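Put the Lemon on the Plate: Task Planning and Grasp Checks for a Two-Armed Robot

Final report, Robot Software project module

Our project was a planner that takes a short typed request and turns it into arm movements. We named it Morkik, and it ran all term on the lab's two-armed robot.

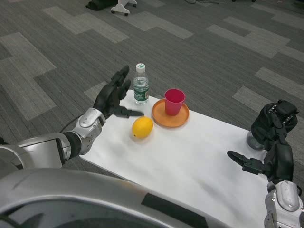
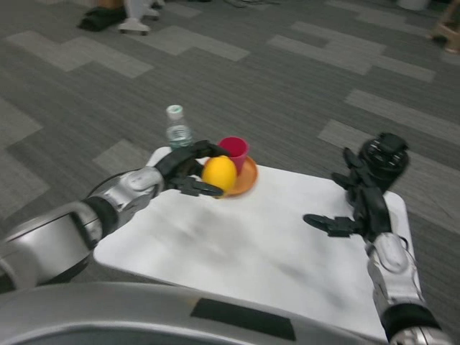
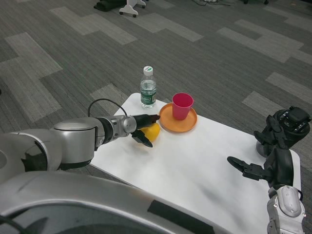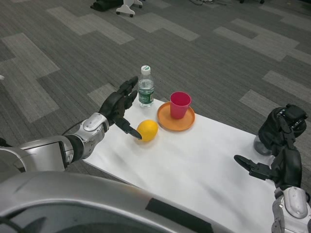

The tabletop from the robot's own viewpoint, with the bottle, lemon, plate and cup we used as our test set.

Zuzanna Kurek
Third-year student, planning and software lead

What we set out to do

The request we cared about most was "put the lemon on the plate". It sounds tiny! But the software has to find the lemon, find the plate, notice that a cup is already standing on it, choose an arm, pick a spot that leaves the cup alone and then get there without knocking the bottle over. Each of those steps was a separate piece of code when we began in November, and getting them to talk to one another took up most of the term.

How the software fits together

Perception runs first. Zahira Kwok wrote the part that finds each object in the head camera view and fits a simple shape to it: an upright cylinder for the bottle, a flat disc for the plate, a stretched ball for the lemon. The clear bottle was by far the hardest, as the depth readings go straight through the plastic. Zahira's fix was to trust the cap and the label and fill in the rest from a stored height.

The planner keeps a small list of facts, such as "cup is on plate" and "left hand is free", and searches for a chain of actions that ends in the requested state. Bogdan Ziółkowski handled motion. His code samples 500 candidate paths for the chosen arm and throws out any that pass too close to an object or to the other arm.

What went wrong

Our first version planned once and then followed the plan blindly. If the lemon rolled when a thumb brushed it, the hand closed on air and the robot carried nothing very carefully over to the plate. We now look again just before the fingers close, and replan if the lemon has moved by more than 2 cm. I love this part of the code, and it is barely a page long.

The other trouble was blocked views. With the left hand over the table, the lemon or the bottle can be partly hidden, and early on the software decided they had vanished. Objects now stay in the list until the camera has a clear view of the place where they should be.

Results

We ran 30 trials with each version, moving the objects between trials. Planning once, the robot finished 11. With the second look and the longer memory it finished 24. Four of the six failures were slips during lifting, which our software has no way of sensing yet.

Next steps

Waldemar Kołodziej is taking over the code and wants to add finger force readings to the grasp check. I would also like both arms to work at once, so that one can move the cup while the other fetches the lemon. Thanks to our supervisor, Grażyna Rutkowska, for reading every draft of the planner notes.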